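Speaker notes – gripper comparison, Zasik bench session
Young-sook Ryu, October 26, 2025

Slide 1. Title. Say who paid for the hardware (Riedl) and who lent the controller (Nekville). Move on quickly.

Slide 2. What we compared. Two finger sets on the same arms: the solid plate we have used since February, and the open triangular finger from Jarkow. Same controller gains for both. Grip current capped at 435 mA. Remind people that the cap is in software only, so peaks on first contact go over it.

Slide 3. Wrist view.

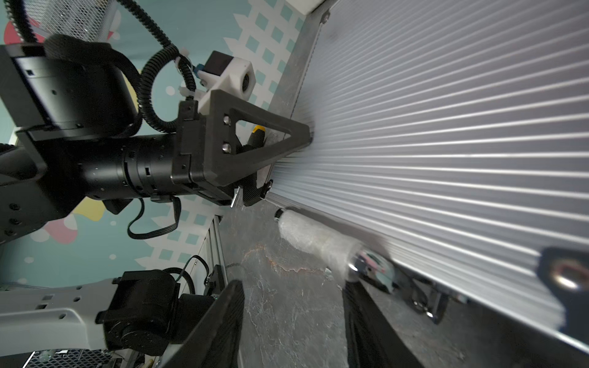

Finger stiffness is the main result, so spend time on it. The open finger bends more at the tip under side load, and the controller reads that as position error. The side benefit is visibility: the yellow and black tool handle shows through the cutout, so the wrist camera keeps part of the held tool in view while the tip is against the ribbed panel. A solid plate would hide that part. Expect a question on cable drag. Answer: we reran the wrist sweep with the conduit tied back and the error changed by less than 5 per cent.

Slide 4. Numbers. 2205 grasps logged, 400 of them set aside for checking by hand. Do not read the table out. Point to the slip column and wait. The solid plate wins on heavy items with flat sides. The open finger wins on thin handles. Neither is good on round stock – say so before someone asks.

Slide 5. Fixed camera.

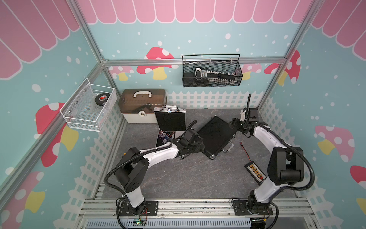
Fig. 2. Right gripper over the closed black briefcase, left gripper beside it, fixed camera view.

Talk about timing here. The fixed camera and the wrist cameras run on separate clocks in the Nekville controller, and we correct the offset after the run. Handles are the hard case: a late image puts the fingers beside the handle with no warning in the log.

Slide 6. Next steps. Stiffer rib in the Jarkow finger, one clock for all cameras, repeat the thin handle set. Leave the contact slide up for questions.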